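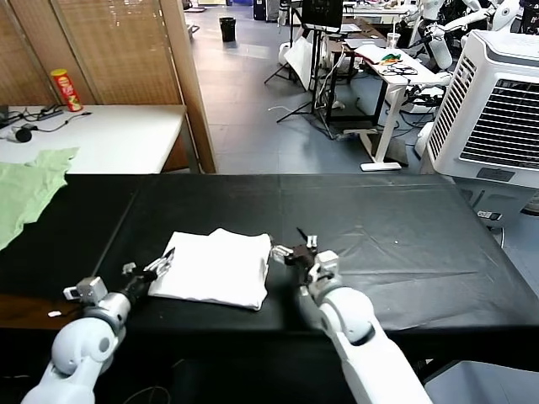 white cloth, folded, on black

ok thread time. people keep asking what it costs to run a small dinner place in Pleltholm and I keep saying "a lot" so let me do it properly. typing fast, on the bus, forgive me

1/ tablecloths first bc I get the most grief about this. yes we use real cloth. no I will not do paper. linen service is $490 a month and it hurts every single time

2/ tried washing at home for the first three months. bad idea. red wine, beet juice, candle wax. candle wax!! you iron it out through a paper bag and then you have a brown spot AND a hot iron and it's 1 am

3/ so, linen service. Mondays of the soul. moving on

4/ rent. not posting the number, my landlord is on here (hi). It's the second biggest thing after pay. went up in September. he did warn us

5/ pay. five of us counting me, and I don't really count me. Gilles Courtois runs the kitchen and gets paid before I do, always. that was the deal when he left Rolland to come cook in a room with 18 seats and one working burner on the left side

6/ burner's fixed now. took two visits. first guy looked at it, said "huh," charged us, left

7/ food. everyone thinks this is the big one. it's not, if you keep the menu short. we do four starters, three mains, two desserts. when we had six mains we were throwing out fish every week and I was eating halibut for breakfast

8/ butter though. butter is its own tweet. what is happening with butter

9/ somebody in replies asking about bookings. we use Sotell. it's fine. it double booked table two on our second night open and I gave a nice couple free soup and a seat by the coats. they still come! they ask for the coats table

10/ no shows: we lose almost 15 covers a month to people who just don't come. in a place this size that's most of a full night. I started calling the day before. like on the phone, with my voice. helps a bit

11/ deposits? thought about it. Gilles says yes, I say it feels rude. ask me again in the spring I might be ruder

12/ insurance, trash pickup, grease trap, the music license, the thing where the city comes and measures your door. all seperate bills, all due in different weeks, none of them big enough to cry over by itself

13/ surprise of the year = glasses. we break so many glasses. I bought the thin pretty ones to start. do not buy the thin pretty ones. buy the ones your school cafeteria had and put good wine in them

14/ ok the fridge. compressor died on a full house night. $843 to fix and that's with the guy being nice about it. everything cold went into coolers in the alley, and thank god it was freezing out. Daranee Yensuk from the noodle shop next door cleared a whole shelf for us without me asking. I owe her so many dinners

15/ Daranee also taught me the only money trick I have, so here it is. every night before you go home write down what came in and what went out. on paper. in pen. two lines. not the app, the app lets you look away

16/ what I'd skip if starting over: the sign (nobody needed the big sign), printed menus on the thick card, the espresso machine. we sell maybe a few espressos a night and the machine takes up the spot where a second sink shoud be

17/ what I'd spend more on: chairs. people will forgive slow food in a good chair. also a real mop bucket with the squeezer

18/ Q from dms, do you make money. some months. December is good, office parties, everyone wants the long table. January we eat soup and look at each other

oh and 2 people asked so. no we don't fold the napkins into anything. square. flat. I did swans once for a birthday and it took me longer than the cake

someone else: "why not do lunch." because lunch is another whole restaurant that happens to use the same room. we tried it. eight days. sold a lot of one sandwich

also the wine list is from Prurkano this month, go ask for the orange one, Gilles is weirdly proud of it

my stop. more later maybe, remind me to do the one about the health inspector and the parsley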